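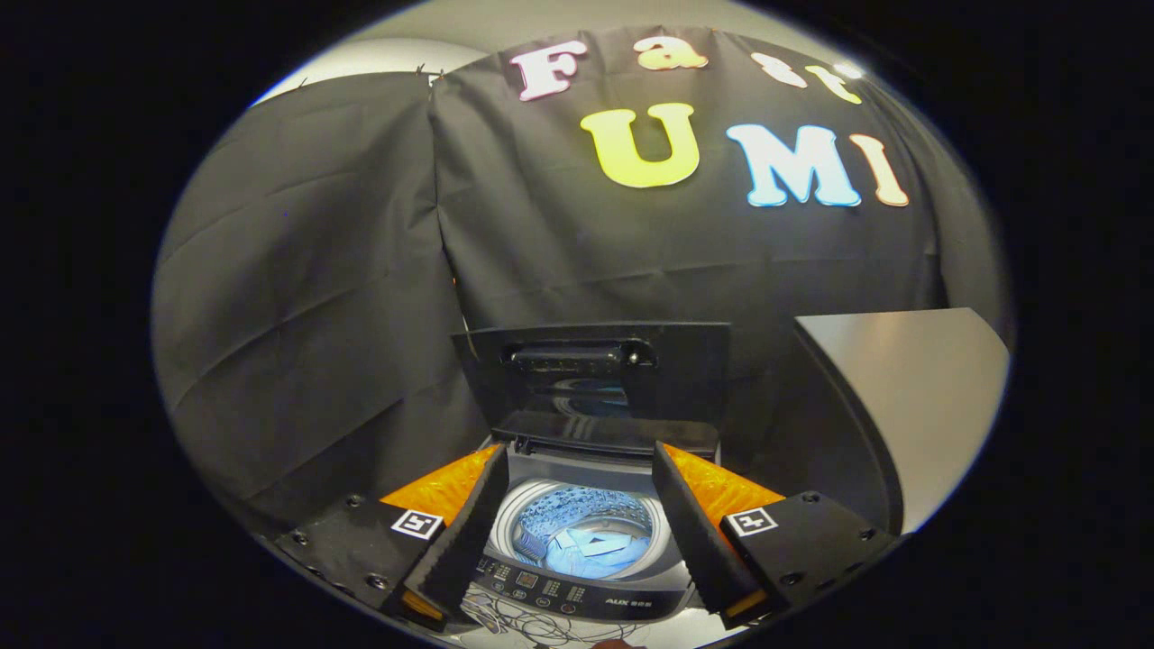
Dienstagabend, kurz vor elf, und ich sitze immer noch im Arbeitszimmer und ziehe Wäsche aus einer Trommel, die gar nicht gewaschen werden muss. Meine Frau hat zweimal gefragt, ob alles in Ordnung ist. Ja! Sehr sogar!

Wer hier schon länger mitliest, weiß, dass ich seit dem Frühjahr auf das Greifer-Kit von Hamada gewartet habe. Bestellt im April, dann kam eine Mail, dass sich die Charge verzögert, dann noch eine, und letzte Woche stand der Karton endlich vor der Tür. Ich habe jetzt sieben Abende damit verbracht und muss meine Eindrücke loswerden, auch wenn es für ein richtiges Fazit noch zu früh ist.

Zum Kit selbst: Man bekommt einen Handgreifer mit zwei Backen, auf jeder sitzt ein quadratischer Schwarz-Weiß-Marker, dazu Schaumstofffinger in Schwarz mit orangefarbenem Polster dahinter. Man nimmt das Ding in die Hand, macht die Aufgabe vor, und die Software von Prestov rechnet daraus Bewegungen, die später ein Arm nachmachen soll. Den Arm habe ich noch nicht, der ist bei meinem Budget frühestens nächstes Jahr dran. Aber aufnehmen kann ich ja schon mal, und genau das macht mir gerade irrsinnig viel Spaß.

Der Zusammenbau war nach zwei Stunden erledigt. Die Anleitung ist auf Englisch und stellenweise sehr knapp, bei Schritt 12 fehlte mir eine Zeichnung, und ich habe die Schrauben am linken Greiferkörper erst einmal in der falschen Reihenfolge angezogen. Die Backe lief dann schwergängig. Also alles wieder auf, neu ausrichten, über Kreuz festziehen, danach ging es butterweich. Markos Alexiou hat im Forum eine eigene Anleitung für diesen Schritt eingestellt, die würde ich jedem empfehlen, bevor er überhaupt den Schraubendreher in die Hand nimmt.

Was mich wirklich begeistert, sind die Finger. Ich hatte vorher einen selbst gedruckten Greifer aus hartem Material, und mit dem war Stoff eine Qual, ein T-Shirt rutschte weg oder ich hatte gleich drei Teile auf einmal erwischt. Der Schaumstoff gibt nach, man spürt beim Zudrücken, wann man etwas hat (jedenfalls bilde ich mir das ein), und beim Herausziehen bleibt das Teil meistens auch dran. Ich habe mit hellblauer Wäsche angefangen, mit Absicht keine bunte Mischung, und als Maschine dient unser AUX-Toplader. Deckel hoch, von oben in die Trommel, zugreifen, rausheben, ablegen. Klingt nach nichts. Versucht es mal mit einem Werkzeug statt mit den Fingern, gerade wenn ein Ärmel unten am Trommelrand klemmt! Bei den ersten Durchgängen bin ich ständig mit der rechten Backe gegen den Rand gestoßen. Inzwischen setze ich den Greifer steiler an und drehe das Handgelenk erst in der Trommel.

Nicht so toll: das Gewicht. Nach einer halben Stunde merke ich den Unterarm, und zwar deutlich. Hjørdis Wallin schreibt in ihrem Test, sie mache nach jeweils 11 Durchgängen eine Pause, das habe ich übernommen und komme damit gut zurecht. Der Abzug könnte außerdem einen halben Zentimeter näher am Griff sitzen, zumindest für meine Hände.

Die Software ist ein Kapitel für sich. Die Kalibrierung führt einen brav durch alles durch, man hält die Backen auf, zu, halb auf, und am Ende gibt es einen grünen Haken. Beim Hochladen hängt es dagegen gerne mal, und die Fehlermeldungen helfen überhaupt nicht weiter. Einmal stand da einfach nur »3,867« und sonst nichts. Eine Sekundenangabe? Ein Abstand? Ich habe den Support angeschrieben und am nächsten Morgen eine freundliche Antwort von Kazue Matsuda bekommen: Das war der Zeitversatz zwischen Video und Sensordaten, ich sollte die Aufnahme neu synchronisieren. Hat geklappt. Nur hätte man das Wort »Zeitversatz« ja dazuschreiben können.

Noch ein Tipp zum Licht, falls jemand von euch in einem ähnlich vollgestellten Raum arbeitet. Die Markererkennung mag keine Reflexe, und der Deckel vom Toplader glänzt unten ziemlich. Ich lasse jetzt die Deckenlampe aus und stelle eine Stehlampe schräg hinter mich, seitdem habe ich viel weniger Aussetzer.

Am Wochenende will ich mich an Socken wagen. Wenn jemand Erfahrung damit hat, wie fest man bei dünnem Stoff zudrücken sollte, bitte unbedingt in die Kommentare!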